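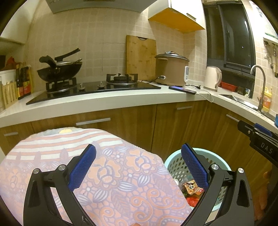 Home Notebook Kumsa Boria Data Tools

Last updated: September

Kumsa notebook – grip width as a segmentation signal, Boria kitchen

Picking up from the question at the bottom of the previous entry: can we cut the two-hand demonstrations into useful pieces using only the jaw opening, and leave video out of it until later? I think yes, for more objects than I expected, and the bread is the best part of it. Writing this down while the plots are still open.

Recap for whoever reads this cold. Kumsa trains on handheld gripper demos. The wrist camera gives us the view, the jaw encoder gives us the opening, and the tracker gives us where the gripper was. For training we want each take split into approach, closing, hold, move, release. Up to now the splitting has been done by hand in Stasex, and it is slow, dull work that two people do differently. Most of the disagreement is over when "closing" ends and "hold" begins. I went back through our double-labeled takes and that one boundary is where nearly all the mess lives.

So the idea is to stop asking a person where the hold starts and read it off the width trace. When the pads meet something, the opening stops shrinking at the speed it was shrinking before. It's so simple I was a bit embarrassed to spend an afternoon on it, but the afternoon was a great one.

Data

All from Boria. 700 takes, two grippers per take, a mix of food packaging, loose food, and moving things between the table and the counter. I kept the full set, including takes where one gripper does nothing but wait. I held out 5 object types completely, so no thresholds were tuned on them. Bread and milk carton are both in the held-out group, on purpose, because I wanted one thing that gives and one thing that mostly doesn't.

Rule, version as of tonight

Smooth the opening, take its rate, and normalize by the fastest closing rate in that same take. A hold begins when the normalized rate stays under the threshold for 6 frames in a row and the opening is bigger than the fully closed value. The second condition matters a lot. Without it, every empty closure counts as a grasp of a very thin object, and people do close the jaws on nothing between tasks all the time (I do it myself, like clicking a pen).

Normalizing per take was the real jump. Some demonstrators close fast and some creep in, and one global rate can't serve both. Once I normalized, the slow people's traces landed on top of the fast people's traces. Lovely plot, saved in the Kumsa folder under the usual name.

Bread

I was ready for bread to fail. The slice gives when pinched, so the trace has no corner at all. It bends over, slows down, keeps going a little, and then settles. The old rule with a hard stop found the hold far too late, or missed it and put the start of the hold in the middle of the lift.

With the normalized rate it finds a start that I agree with when I scrub the video. Better still, the soft tail after first contact seems to be a signal in its own right. Looking at a pile of these side by side, I could tell bread from packaging by the tail alone, with the object names hidden. I'd like somebody else to try the same blind sort before I get too excited. (I am already too excited.)

Also worth keeping in mind for the vision side: with the slice pinched near its lower edge and the fingers coming up from underneath, the pads themselves are easy to find in the wrist view. The slice tilts and folds though, so any pose estimate that assumes a flat rigid piece of bread is going to have a bad time. For soft food I'd rather track the pads and let the food do what it does.
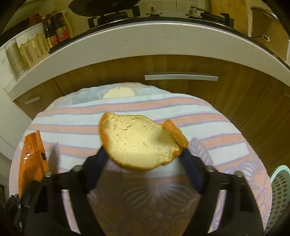
Carton

Cleanest traces in the whole set. The opening comes down in a straight line, meets the carton, and stops. Automatic and hand labels agree so closely here that I stopped checking individual takes and just looked at the overlay.

One thing to watch. When the carton is held with the pads on its narrow sides, the opening is at the wide end for us, since it spans the broad face. There's less closing travel before contact, so the "fastest closing rate" used for normalizing can come from some other moment in the take. Mostly harmless. In a few takes it came from an empty closure earlier on and the threshold ended up too generous. Fix: take the fastest rate from the same closing motion, never from the whole take. Small change in the script, do it first thing.

The print on the carton face is big and high contrast, which the feature matcher adores. It locked onto the 纯牛奶 characters and decided the carton was the fixed world and the kitchen was moving. Funny to watch in the viewer. Mask out everything between the pads during a hold, and now that we have a decent hold start we know when to switch that mask on. I like this a lot – the width trace ends up helping the camera tracking, which was not on my list at all.
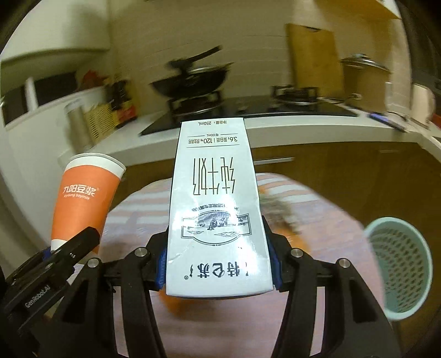 Milk carton held by the narrow sides, print upside down to the wrist camera. Second gripper at left, next to the soymilk cup.

Two hands

Everything above treats the grippers one at a time. For Kumsa we need them together, and the wrist view of one often has a piece of the other in it. I tried 3 ways of merging the two segmentations:

- Cut wherever either hand has a boundary. Gives lots of tiny pieces, some too short to train on.
- Cut only on the busier hand. Nice long pieces, loses every handover.
- Cut on either hand, then merge a short piece into its neighbor unless both hands are in a hold. This is the keeper for now.

The last one keeps handovers whole, because a handover is exactly the time when both traces are flat. Again, so simple! I went looking for takes that break it and found the ones where a person rests one gripper on the table with something still in it. The trace looks like a hold, and I suppose it is a hold, but nothing is going on. Tracker speed should sort this out. Haven't tried.

What doesn't work yet

Release. Opening the jaws is a fast clean event in the trace, but the object may have touched down well before that, or may stick to a pad for a moment after. Width can't see either one. I don't want to pretend otherwise in the writeup. For release we still need the camera, or somebody with patience.

Thin wrappers are also poor. The jaws close almost all the way and the difference from fully closed drowns in encoder noise. Calibrating the closed value at the start of each session might rescue some of these. The Trunmont pads are softer than the old ones and squash a bit when closed hard, so "fully closed" drifts depending on who is squeezing.

Crumbs: no effect on the encoder that I can find. Wipe the pads anyway.

To do

- Same-motion normalization, rerun everything.
- Blind sort of the tails, by someone who hasn't seen my plots.
- Export auto boundaries into Stasex as suggestions, with a different color from the human ones. Please don't overwrite the human labels, we need them for the comparison.
- Hold mask into the tracking pipeline, carton takes first.
- Closed-jaw calibration: squeeze gently, then hard, log both.
- Try tail shape as an extra input to the policy. Even a single number for how long the settling takes might be enough to get it to handle bread differently from a box.

Rerun is going now, 11 on the clock and the fans are loud. If the same-motion fix does what I think it does, the held-out plots go into the group slides as they are.

Contact the notebook maintainers | © Kumsa project | Back to top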